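Packing Away Your Craft Bits in a Lidded Box

If you're anything like me, your ribbons and buttons have been living in a biscuit tin for years, and it takes half an afternoon to find the one you want. A plastic container with a clip-down lid is a lovely fix – and you don't need a big one.

Start by tipping everything out onto a soft surface. I like felt, as the buttons don't roll off and the box doesn't slide while you're fussing with it. Put anything heavy in first, then wind your ribbons around cards and stand them up along the sides. Small loose things go into 2 or 3 little zip bags on top, where you'll see them through the window if your lid has one.

Don't fill it right to the rim! Leave a finger's width, set the lid on evenly all the way around, and only then fold the latch down over the seam. If it fights you, take something out and try again.

Happy sorting – Nusrat Abeysekara 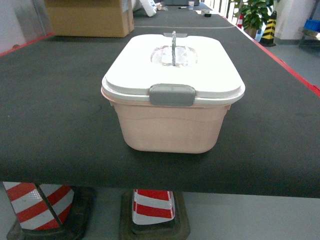 Lid on and front latch folded down.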